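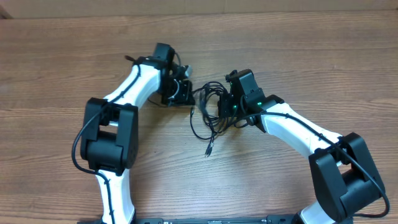
One respondent at the Lakport site objected that a tangled cable should never be sorted on a bare table at all, as the coils slide over each other and the knot draws tighter; a towel underneath, in this view, does half the work. We kept the bare surface throughout, so that all bundles were handled under the same conditions, and return to the objection in Section 5.

Figure 3. Tangled bundle of thin black cable on the wood-grain tabletop.

4.2 Tangling in stored cable

The Rurkik set holds 280 cables, each stored loose in a drawer for 40 days before it was taken out and scored. A bundle was scored as tangled if neither end could be drawn free without lifting another part of the cable. Thin cable of the kind in Figure 3 is hard to score by eye — where all the strands are black, a crossing and a near miss look much alike. We therefore marked crossings by hand, 2,432 in total, of which 1,025 were classed as tight.

Tight crossings were found mostly near the ends of the cable. This agrees with the Trilby drawer trials, in which long cables were folded once before storage. The Cloutier method, which winds the cable in a figure of eight and ties it at the waist, was not used here and is treated separately in Section 4.3.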